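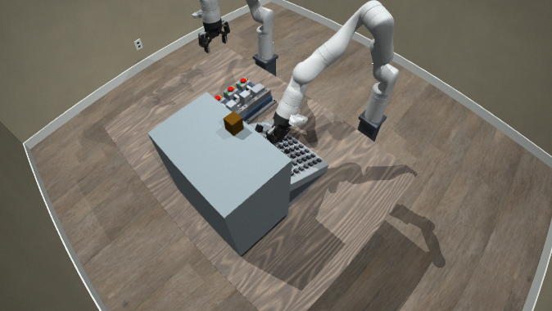

The old main has burst too often and people on the hill should not have to keep buckets under the stairs every winter, Annapurna Poojary told a public meeting in Koltusano, adding that she would judge the new scheme by how the taps run in the mornings.

December 8, 2019
By the Skostel Press Office

Skostel has confirmed that it will replace the water main serving the upper part of Koltusano. Work will begin in February and will be carried out by Pandey under an existing contract.

The new pipe will run for 1075 metres, from the pumping station to the top of Chapel Rise. More than 200 homes take their supply from the present main, which was laid in stages and has needed repeated repair along its steeper section. Low pressure has been the most common complaint from households at the upper end, and was raised again by several speakers at the meeting.

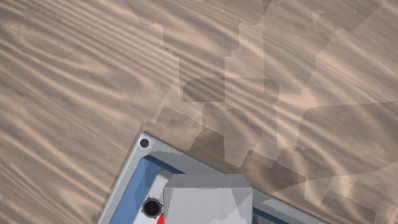 Pandey will work uphill in short lengths of 40 metres, so that each part of the road can be filled in and reopened before the next is dug. Access on foot will be kept at all times. Drivers will be directed by way of Mill Lane — the signed route will be in place before digging starts.

Each household will be without water for one period while its connection is moved to the new pipe. Written notice will be given 2 days beforehand. Customers who rely on a constant supply for medical reasons are asked to contact Skostel now, so that other arrangements can be made.

Progress will be published on Zulleo, Skostel's online notice service, where customers may also sign up for text messages. Printed copies of the street plan are available at Koltusano library during opening hours.

The scheme will not change customers' bills for the current year.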